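March 2018

Up at six, frost on the van. Drove to Neltau for the open day on handling machines, 266 miles there and back, so I had plenty of time to think about whether it was worth the petrol. Zarmeena Janjua had asked me to go for the housing association. She wants to know if any of this could help in the sheltered flats before the board spends money on it, and I said I would write down what I thought the same day, before I talked myself round to anything.

Coffee was poor. I signed in, got a badge with my name spelt wrong and went round the morning stands. Most of it was for warehouses. A man from Skerkarum told me their arm could shift 360 cartons an hour, all the same size, and I believe him, but our tenants do not have cartons. They have post, pill packets, tea towels and carrier bags inside other carrier bags.

So I spent longest where the work was small and dull. Paper is a good test, I think. Picking a leaflet off a table is something I do without looking, and it needs a fingernail under the edge and then a light hold so it doesn't crease. Glossy stuff is worse because it slides. I wrote "paper, cloth, bags" at the top of my page and kept to those three.

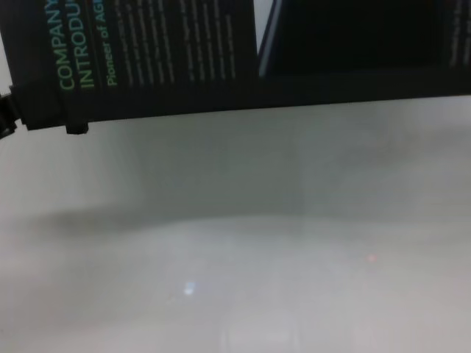 Post is what half our tenants ask for help with. Mrs D. on the second floor can't bend to the mat any more, and her carer comes at ten, so the letters lie there till then. If a machine could fetch them up and put them on the arm of the chair she would be pleased. It would also have to cope with a free newspaper, a parcel card and a pizza menu all in one heap, and I would not trust anything I have read about so far with that heap.

Lunch was a cheese roll. I sat next to a woman who runs a laundry in Pirihi with 252 hotel rooms on the books. She said she bought a folding machine in February and it does sheets well, but a person still has to feed in the corners. Small things like flannels and pillowcases go to the same two women who have always done them. She was not cross about it. She said the sheets were what hurt their shoulders, so it was money well spent.

I thought about that for a good part of the afternoon. We keep asking if a machine can do the chores, all of them, when it might be enough to take the one that hurts.
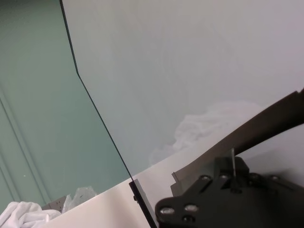

Cloth has no shape of its own, that is the trouble. A mug is the same mug every time you go to lift it. A tea towel is different each time it is dropped, and a plastic bag is worse again, with the light coming through it. I asked one of the younger engineers about this and he agreed it was hard and gave me a longer answer than I could follow. I liked him for not promising anything.

My view for Zarmeena: not yet for the flats. Shop floor, yes, where things come in the same way all day. For home, I'd look again in a couple of years, and meanwhile put the 379 pounds left in the aids budget into long-handled grabbers and letter cages for the doors. Dull, but they could be fitted by Easter.

Home by half seven. Soup. Still need to ring the garage about the heater.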